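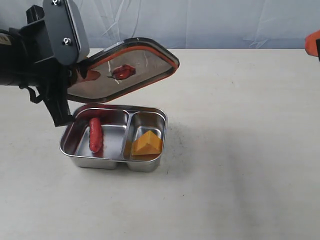 칸막이 스테인리스 도시락. 큰 칸에는 소시지, 작은 칸에는 치즈 한 조각.

생활도구 이야기: 칸막이 도시락, 다시 꺼냈습니다

지난달 소식지 끝에 "요즘 점심 뭐 싸세요?" 하고 한 줄 여쭤봤는데, 답장이 무려 46통이나 왔어요! 레시피를 보내 주신 분도 있고, 도시락통 뚜껑만 세 개째 잃어버렸다는 하소연도 있었고요. 그중에 제일 많이 나온 이야기가 바로 스테인리스 도시락이었습니다. 그래서 이번 호는 통째로 도시락통 이야기를 해 볼까 합니다.

저는 몇 년 동안 플라스틱 통을 썼어요. 가볍고 싸고, 막 써도 아깝지 않으니까요. 그런데 김치볶음밥을 한 번 싸 갔다가 통이 주황색으로 물들어서 아무리 씻어도 안 돌아오더라고요(햇볕에 내놓으면 빠진다는 말도 믿고 해 봤습니다). 스테인리스로 바꾸고 나서는 그 걱정이 싹 없어졌어요. 기름진 반찬을 담아도 세제 한 번이면 뽀드득 소리가 납니다. 설거지가 이렇게 신날 일인가 싶을 정도예요!

칸 나누기도 정말 마음에 듭니다. 가운데 금속 칸막이가 있고 한쪽이 넓고 한쪽이 좁은 모양이 저는 제일 쓰기 좋았어요. 넓은 쪽에는 소시지나 주먹밥처럼 덩치 있는 것, 좁은 쪽에는 치즈나 과일처럼 옆 음식 냄새가 배면 속상한 것을 넣습니다. 반반으로 나뉜 통도 써 봤는데 밥은 모자라고 반찬은 남고, 늘 어중간했거든요.

뚜껑 이야기도 빼놓을 수 없죠. 고르실 때 안쪽을 꼭 뒤집어 보세요. 가장자리를 따라 실리콘 패킹이 빙 둘러 있는지, 그 패킹이 손으로 빠지는지 확인하시면 됩니다. 저는 주황빛이나 빨간빛이 도는 패킹을 좋아해요. 색이 또렷해서 씻고 나서 다시 끼울 때 어디가 들떴는지 한눈에 보이거든요. 패킹은 저녁마다 빼서 씻고, 세워서 말린 다음 아침에 끼웁니다. 귀찮아도 이 습관 하나로 냄새가 확 줄었어요.

뚜껑 면에 잔기스가 생기는 건 어쩔 수 없더라고요. 처음엔 속상해서 부드러운 행주로만 닦았는데, 한 철 쓰고 나니 오히려 그 자국에 정이 들었습니다. 다만 철수세미는 참아 주세요. 눌어붙은 게 있으면 따뜻한 물에 베이킹소다를 풀어 34분쯤 잊어버리고 계시면 됩니다. 왜 34분이냐고요? 제가 보는 드라마 한 편 길이예요, 하하.

독자 Phong Tô 님은 이런 요령을 보내 주셨어요. "넓은 칸이 남으면 반찬이 굴러다녀서, 양상추를 접어서 빈자리에 끼워요. 점심때 그것까지 먹으면 끝입니다." 당장 따라 해 봤는데 가방 안에서 덜 흔들리고, 채소도 한 장 더 먹게 되니 참 좋더라고요. Khang Đồng 님은 치즈를 냉장고에서 꺼내자마자 넣고, 밥은 꼭 한 김 식힌 뒤에 뚜껑을 닫으신답니다. 저도 급한 아침에 뜨거운 밥을 그대로 덮었다가 뚜껑 안쪽에 물방울이 잔뜩 맺힌 적이 있어서 고개를 끄덕였어요.

아, 그리고 전자레인지는 안 됩니다! 답장 중에 이 질문이 3통 있었어요. 금속 통이니 데워 드실 음식은 그릇에 옮겨 담으셔야 해요. 저는 그래서 아예 식어도 맛있는 것 위주로 쌉니다. 구운 소시지, 계란말이, 단단한 치즈, 우엉조림 같은 것들이요.

다음 호에서는 도시락 가방과 수저통을 다룹니다. 수저가 달그락거리지 않게 넣는 방법을 아시는 분은 이 메일에 바로 답장 주세요. 사진도 환영하고, 실패담은 더 환영합니다. 1월 도시락 모임은 공유주방 Tveit에서 낮 12시에 열리고, 재료비는 1,000원씩만 걷을게요. 각자 통 하나씩 들고 오시면 됩니다!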